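Vostlow Folding Step Stool Review – Eight Months of Climbing On It

I bought the Vostlow back in September, mostly out of spite. The old stool (a hand-me-down from when we moved in) had finally lost its last rubber foot and was skating all over the kitchen floor every time I went for the big stockpot. I'm five foot two. I live on a step stool. So I was ready to spend real money this time, and I ended up paying $47, which felt like a lot until I priced the Gramer at $60 and the really fancy ones past that.

First thing, the weight. It's light! I can carry it down to the basement one-handed with a laundry basket on the other hip. The box says it holds 200 pounds and I believe it, there's no creak and no sway, even on the top step. My brother-in-law is well over that and I won't let him near it, so I can't tell you what happens past the limit.

The steps are nice and deep. On my old one I could only get my toes on, and I'd come down with sore arches after doing the top shelves. With this one my whole foot fits, slippers and all. The tread has little raised dots that grip well but collect flour like you wouldn't believe. I go over them with an old toothbrush every couple of weeks.

Now the latch. Ugh, the latch. You're supposed to be able to squeeze it and fold the stool flat in one move, and for the first month I had to put it on its side and lean on it. I pinched my thumb twice. It's loosened up a lot since then and now it's fine, but if you have arthritis or just weak hands I'd try one in the store first. The Gramer has a pull cord in the seat and I'll admit that's a better idea.

Folded, it's skinny enough to slide between my fridge and the wall, with room left over for the broom. I measured that gap about nine times before ordering, because the listing doesn't give the folded size anywhere – please fix that, Vostlow.

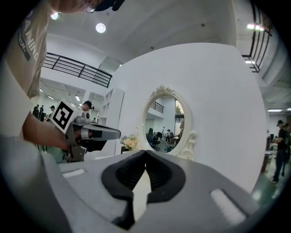
The other one I looked at was the Allano, which was on sale for $29 and comes in a really pretty sage green. I had it in my cart for a week. It's only one step though, and one step doesn't get me to the cabinet over the microwave, so back it went.

Small gripe, the white finish scuffs. Mine has a gray streak down one leg from the basement stairs and it won't scrub off. If I were ordering again I'd get the black.

Would I buy it again? Yes, and I might get a second for upstairs if it ever drops under forty. Four stars, and the missing one is for my thumb.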